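Reading time: 2 minutes

Ticket 1603: Simulated kitchen cell, arm fails to complete microwave task
Site: Storora
Reported by: Araba Mensah
Assigned to: Garnet Lemieux
Status: Open, pending reviewer sign-off

Reported problem
The arm in the simulated kitchen cell stops during the microwave task and does not return to its rest position. The controller records a joint limit warning at the wrist and holds. The operator is then required to reset the cell by hand. The fault was first entered in August, following the update of the arm model from the Turcotte library.

Initial checks (G. Lemieux)
The cell was restarted from the saved configuration and the task was run again. The warning returned at step 1,330 of the run. The joint limits in the arm file were compared with the approved Turcotte values and no difference was found. The gripper opening and closing commands were sent separately, without the task program, and were accepted.

The door hinge and the arm base position were then reviewed. Views from the side cameras and the wrist camera are attached to this ticket.

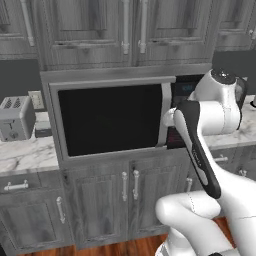
Side views first and second, wrist view last.

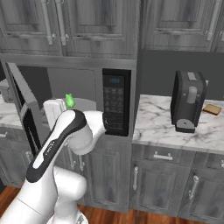
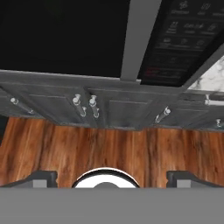

Findings
The base position in the cell file had been overwritten during the update. The stored value placed the base closer to the cabinets than the layout drawing permits, and the wrist was therefore required to fold past its normal working range. The mounting offset for the wrist camera had also been reset to the factory value. This second item did not cause the stop, but it must be corrected before any further recordings are accepted.

Corrective action
1. The base position was restored from the layout drawing held at Fludedthorpe.
2. The wrist camera offset was re-entered and the cell file saved under revision 81.
3. The previous cell file was moved to the archive folder and marked as withdrawn.
4. Loïc Renaud was asked to lock the base position field so that library updates cannot change it.

Verification
Two full runs were completed after the correction. No joint limit warning was recorded in either run. A longer series is to be scheduled by Karine Dhillon when the shared server is available. Operators are asked not to load the withdrawn file in the meantime. Any further stop at the wrist should be added to this ticket, with the controller log attached, and should not be opened as a new request.

Outstanding
Field lock: awaiting L. Renaud.
Longer series: awaiting K. Dhillon.

Last updated: August, 4:10 p.m.

Contact the Cell Support Desk | © Bollell | Back to top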